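Kitting with Two Arms: Frequently Asked Questions

What is Clilar?

Clilar is a learned control policy for bimanual kitting. It picks mixed electronic parts from open bins and lays them out in a shared tray. The method was developed by the Kivport group and is maintained by Ebbe Holmgren.

Why motors, boards and wire harnesses?

Rigid parts alone are a poor test. A motor with attached leads has a body that grasps predictably and wires that do not. A braided harness has no stable pose at all. Round circuit boards add a flat part with tall components on one face, which limits where the fingers can close.

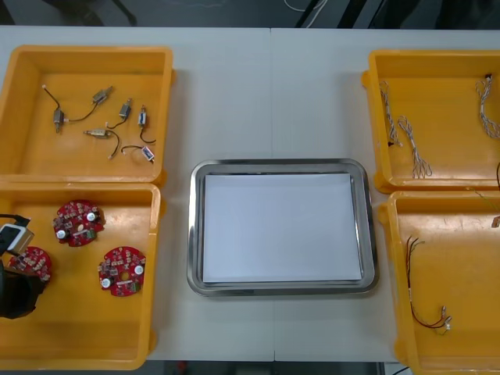
Parts are placed in the bins by hand before each episode. Their orientation is left as it falls, and leads are allowed to cross.

How much data was used?

The policy was trained on 584 teleoperated episodes. No simulation data was used. Episodes with a dropped part were kept if the operator recovered it.

What counts as a success?

An episode succeeds when every requested part lies fully inside the tray. A lead hanging over the rim is a failure, even if the part itself is placed correctly. Under this rule Clilar completes 82 percent of test episodes.

Why line the tray with paper?

Polished steel produces reflections that the segmentation step reads as extra parts. Matte white paper removes most of them — the bare rim is masked in software. 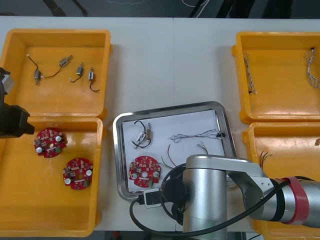 Do the arms share one policy?

Yes. A single network outputs actions for both arms. An earlier version, Itard, used two networks and a scheduler. It was slower, and the arms waited on each other near the tray.

How are collisions avoided?

A separate safety layer checks the distance between the arms and stops the nearer one when the limit is crossed. The layer is not learned. It runs in the same form during data collection and testing.

What are the main failure modes?

Tangled leads come first: lifting one motor can drag a second along with it. Harness grasps close to a connector come next. Version 3 adds a short lift-and-check motion for both cases.

Can I use my own parts?

Yes, with new demonstrations. The Ljungberg configuration file lists the part classes and grasp widths and should be edited before recording.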